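Threads > Yevdokiia Kostiuk > September 25, 2018

Moved into the flat in Vetness with one cupboard and no oven. I've been working out how little kitchen stuff I can get away with. Posting it as I go in case it helps anyone else with a small place.

2/ The kitchen is a sink, a hob with two rings and a worktop 80 cm long. The kettle takes up one end of that. So everything else happens on the table, which is white and shows every crumb.

3/ First rule I set myself: one of each. One big plate, one bowl for cereal or soup, one little bowl for nuts or yoghurt. If I want a second plate I wash the first one.

4/ I've kept to it so far. When Aleksi Manninen came for tea he brought his own plate in a carrier bag and took it home dirty.

5/ The big plate is a pale purple I wouldn't have picked. It came from the Harju shop, end of line, and it's wide enough for a whole dinner. I use it as a chopping board for soft fruit too, which saves owning a small board.

6/ The colander is the thing I'd buy again. Green, oval, lots of small holes. Fruit gets rinsed in it, pasta gets drained in it, and between jobs it sits on the table and holds whatever needs a place.

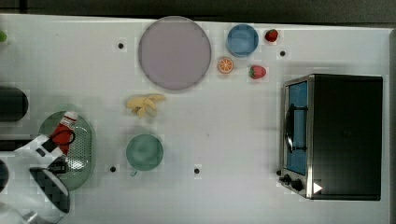 7/ Breakfast is mostly fruit at the moment. Banana, half an orange, a couple of strawberries if the market has any left. I put it all out first and then decide what goes on the plate and what goes in the little blue bowl.

8/ The toaster oven was the big decision. I read reviews for weeks — the Clivel and the Era both came up a lot — and in the end took a second-hand one from a neighbour moving out. Black with a steel front, two knobs, glass door.

9/ It lives on the right of the table with the door facing in. I tried it at the back first and kept reaching over my food to open it. On the side is better.

10/ It does toast, baked potatoes, fish, and one tray of biscuits at a time. I haven't missed a full oven yet. Ask me again in November when I want to roast something.

11/ Things I thought I'd need and haven't: a salad spinner, a second saucepan, a fruit bowl, a toast rack. All still in a box at my sister's.

12/ Things I do need: a proper bread knife, and somewhere to hang tea towels. They're on the back of a chair for now.

13/ Next job is the cupboard. The shelf in it is set too high for anything except glasses, and the pegs are painted in.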